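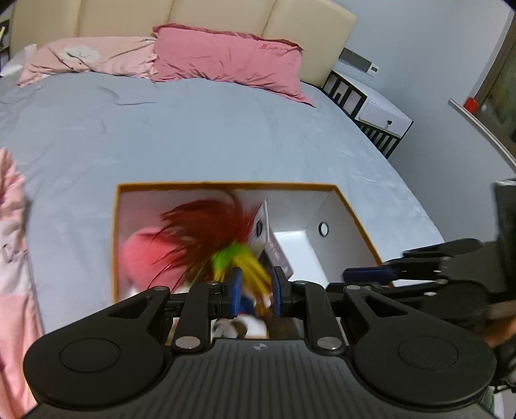

4. Check finger tracking in Skosten

Now the fun part: watching the software follow your grippers!

1. Open a recording and pick the Fingers tab.
2. Pause where the blue pads close on something soft. Feathers are a great test, as thin strands spill past the pads.
3. Drag the confidence slider to 95. Both pads should keep their outlines.
4. Step forward 60 frames and check again.

Note: If an outline jumps to the other gripper, swap Left and Right in Settings.

Caution: Save before you swap. Undo won't bring old labels back.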